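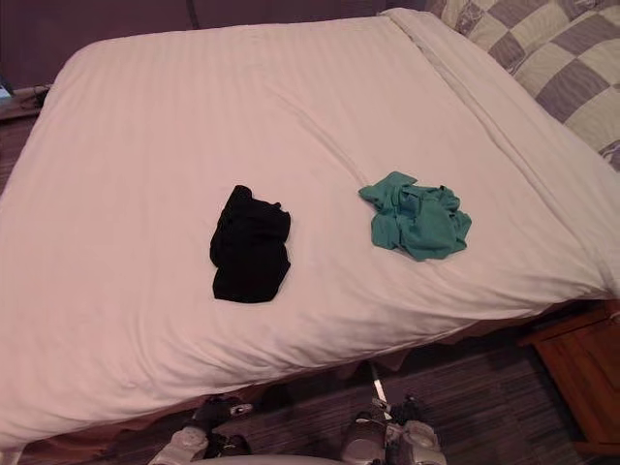
**karna_k wrote:**
What tog duvet do you all use once the nights start getting colder? We moved to Clendarside in August and the bedroom is a lot chillier than our old flat.

**asanka_d wrote:**
A 10.5 tog does most people from autumn right through to spring, and you can throw a blanket on top for the really cold snaps. Asanka Dissanayake here by the way, long time reader, first winter posting!

**mrs_teasel wrote:**
I'd go higher. We've had a 13.5 for years and I love it, it's like being hugged by a large dog. My husband sleeps with one leg out from October to Easter but he's never complained (well, not to me). Old stone house, single glazing, north-facing bedroom, so make of that what you will.

**chid_shehu wrote:**
13.5 is far too much for anyone with a working radiator. I bought one our first winter here and woke up every night at two in the morning absolutely boiling, threw it off, froze, pulled it back on, and round we went again. Gave it to my sister in the end. If you're cold in bed it's often what's underneath you that's the problem. Get a wool mattress topper first and see how you get on.

**mrs_teasel wrote:**
Each to their own Chidubem but I have tried a wool topper and it slid about all night like a tea tray. Never again.

**chid_shehu wrote:**
Did it have the elastic corner straps? Mine hasn't budged.

**mrs_teasel wrote:**
It had straps. They pinged off.

**karna_k wrote:**
Thanks all, this is more help than the shop was! Should have said, it's a double, we've got heating but it goes off at ten, and I run cold while my other half gives off heat like a storage heater. What about those all-season ones where you popper two together?

**asanka_d wrote:**
I've got one of those, a 4.5 and a 9. The idea is great and I do use the 9 on its own for most of the year. Poppered together it's fine until you need to change the cover, and then you want to book the afternoon off. There are 12 poppers on mine and I always find I've done them up one out when I get to the last corner. The inside-out burrito method helps a bit, plenty of videos about.

**fennel_and_rye wrote:**
Two single duvets! We did this after a holiday in Denmark and I will bang on about it to anyone who'll listen. He has a thin one, I have a thick one, no tugging, and single covers are so much easier to wash and dry. It looks a bit odd when the bed's made but you can put a throw over the lot if visitors are coming.

**mrs_teasel wrote:**
Two duvets is just separate beds with extra steps.

**fennel_and_rye wrote:**
Married 6 years and we've never slept better, so I'm not taking that to heart :)

**chid_shehu wrote:**
I'm with fennel on this one. Also Karna, look at the filling as well as the tog. Feather and down drapes round you, and the cheaper hollowfibre ones can sit up stiff and let the draught in at the sides. My mum swears by wool, says it suits both of them and he's a hot sleeper too, but they're pricey and most of them can't go in the machine, so check the label.

**karna_k wrote:**
Right, I've shown him the thread and he's surprisingly keen on the two singles idea. We've got a spare 4.5 in the loft that he can have, so I only need to buy mine. Leaning towards a 10.5 feather and down. Does anybody know if they smell? The last one I had ponged a bit of wet hen every time it got damp.

**asanka_d wrote:**
Air it over the banister for a day or so before you put the cover on. Mine was a bit farmyardy to begin with and it wore off inside a week.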